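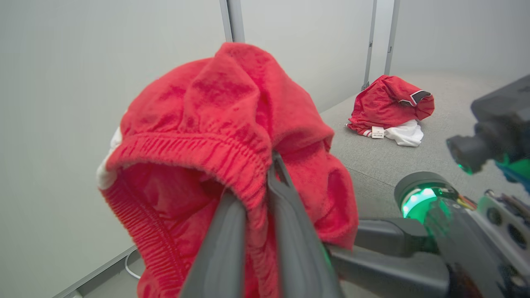 Anexo 1 – peça vermelha, cós elástico franzido

Chamado 2,000 – Lavanderia Wilter, unidade Listmont
Aberto em: 31/07/2018
Assunto: etiquetas térmicas Clorero saem em branco
Prioridade: média

Descrição: desde a troca do rolo, a impressora do balcão avança a etiqueta, mas não imprime nada. O pedido aparece normalmente no sistema Lashari. As peças estão sendo identificadas à mão.

Atualização 1: reiniciada a impressora e refeita a fila. Sem mudança. A página de teste também sai em branco.

Atualização 2: rolo conferido. Estava montado com a face térmica para baixo. Invertido – agora imprime, porém o texto sai claro e o código de barras não é lido.
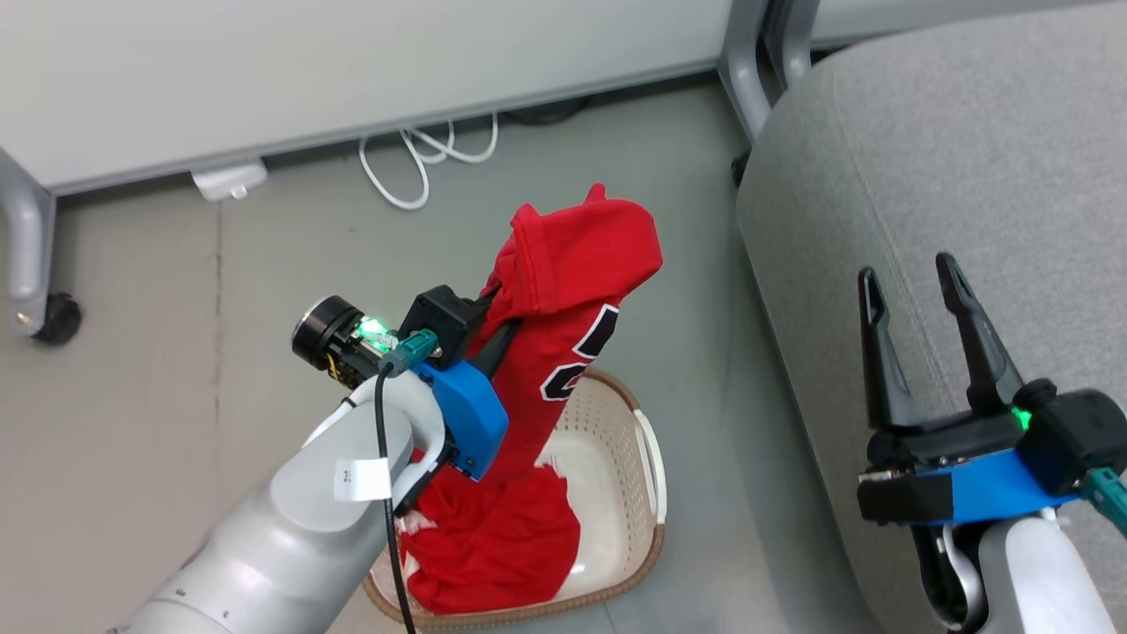

Anexo 2 – peça vermelha e cesto branco

Atualização 3: densidade alterada de 13 para 18 no driver. Cabeça de impressão limpa com álcool isopropílico. Código lido na primeira tentativa.

Atualização 4: 33 etiquetas reimpressas a partir do Lashari. Duas saíram com a margem esquerda cortada – corrigido com a calibração do sensor de espaço.

Pendente: a densidade volta ao valor antigo quando o computador é desligado. Verificar permissões do usuário do balcão.

Status: aguardando retorno da unidade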